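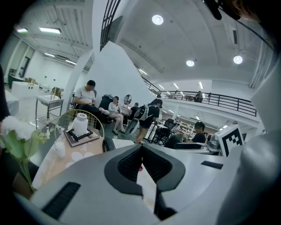
A hand-held gripper, with a small round table, a brown tray and a white cup behind it.

Ridadik releases chore results for Wallusus manipulation system

Two of six tasks meet unattended threshold; company will not offer a general household product

GOMCOMBE, August – Ridadik has released the results of the Tang trial, its assessment of whether a two-fingered robot arm can carry out routine chores in homes and small shops without a person standing by. The Wallusus manipulation system met the company's threshold for unattended operation on two of the six tasks tested. It did not meet the threshold on the other four.

The threshold was 20 consecutive completions of a task with no human contact with the robot or the objects, no dropped or damaged item, and no reset of the software. Objects were moved to new starting positions between attempts. A total of 1,519 attempts were logged. Attempts abandoned by the operator for safety reasons were recorded as failures.

Results by task

Clearing cups from a table to a tray: threshold met.
Returning boxed goods to an open shelf: threshold met.
Wiping a table around fixed objects: not met. The arm cleaned open areas to standard but left residue along the base of objects and at the table edge.
Folding hand towels: not met. Most failures occurred at the first grasp, where the fingertips picked up more than one layer of fabric.
Loading a dish rack: not met. Plates were placed reliably. Bowls and cutlery were not.
Straightening a tablecloth without removing what is on it: not met. The longest run of completions was well short of the requirement, and Ridadik has withdrawn the task from the Wallusus development plan.

"The system is competent with rigid objects of moderate size on a surface it can see clearly," said Mervyn Tapley, head of trials at Ridadik. "Cloth remains a research problem for us. We would not install this equipment in a home on the strength of these figures, and we have told prospective customers so."

Method

Wallusus is trained on demonstrations recorded by people using hand-held grippers. The operator performs the chore at normal walking and working pace, and the recorded finger opening, wrist path and camera view are used to train the control policy for the arm. The fingertip geometry of the hand-held unit and the arm-mounted unit is the same.

Demonstrations were recorded in furnished rooms in ordinary use, with furniture left where the occupants had put it and lighting left as found. Ridadik's earlier work used a dedicated bench with uniform grey surfaces. Policies trained on bench data alone performed poorly when transferred to furnished rooms, particularly where pale objects stood on pale or patterned surfaces, and bench recording has been discontinued for all tasks other than calibration.

Test attempts were carried out in rooms that did not appear in the training data. The arm was mounted on a wheeled base, which was positioned by hand and locked before each attempt. The trial did not test navigation, stairs, door opening or operation near children or pets, and no conclusion should be drawn about them.

Speed was recorded but did not form part of the threshold. On both successful tasks the arm was slower than a person. Ridadik considers this acceptable for after-hours shelf work and a limitation for table service, where a cleared table is needed promptly.

Availability

Ridadik will accept applications from retail and hospitality operators in Gomcombe wishing to host a supervised pilot of the two successful tasks. Sites must have level flooring, a standard power outlet and a staff member available during operating hours. Supervision will remain a condition of every pilot, including for tasks that met the unattended threshold in testing.

The trial protocol, the failure categories and the full attempt log are available to applicants and to accredited media on request. Video of failed attempts is included in the log.

About Ridadik

Ridadik develops manipulation software and end effectors for light commercial work. The company is headquartered in Gomcombe, where it also operates its test centre and fingertip moulding shop.

Media enquiries: Mervyn Tapley, Ridadik, Gomcombe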